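The laundry set for Histine now stands at 70 demos, recorded in 3 bedrooms. The target is 2000, so this is mostly a note on what I changed after the first batch.

Starts were too similar. In the first 21 demos I approached the garment from the same side at the same height, and the policy learned the approach and ignored the cloth. I now change the starting pose before every take and leave the wrinkles as they fall.

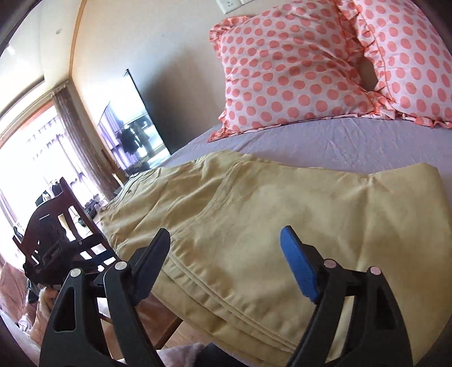
Khaki pants on the bed, gripper open, waistband to the left.

Bright windows are the other problem. Tracking drops out when the view is mostly glare – Zukela flags those segments, but it misses short ones, so I still scrub through each take by hand. Anything with a gap during the grasp gets thrown out.

Pants are slower than towels. Next up are shirts, then a retrain in August with the bad takes removed.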